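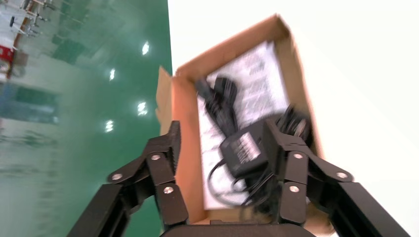
Friday, August 3, 2018
By Wanpen Bunnag

I drove up to the open day at Lekia with a notebook, a thermos and a budget I already suspected was too small. Our shop, Arain, wants one packing cell by next May, and Mohsin Dhanial had kindly offered to show me what theirs really cost (he is generous with his spreadsheets, bless him!).

We started at the kitting tables, where the job is cartons with a power adapter, its cord and a printed leaflet. I had always thought of that as the easy end of the work. Mohsin says cords ate most of their setup time, and he wishes he had put 25 days of engineering in the plan instead of 18. I wrote that down and underlined it.

Then came the money, over very good coffee. The arm was quoted by Trorkley and everybody remembers that number, but the spare finger set was another $1,143, and they set aside $2,000 for training and ended up spending all of it. Bushra Lodhi, who runs the night shift, told me to budget for a second table too, so people can keep packing by hand while the cell is being taught a new carton. I would never have thought of it!

I also asked about leasing through Grumus, and Mohsin is sending me the terms next week. Until then our request stays in draft, with a new line for fingers and a longer one for cords.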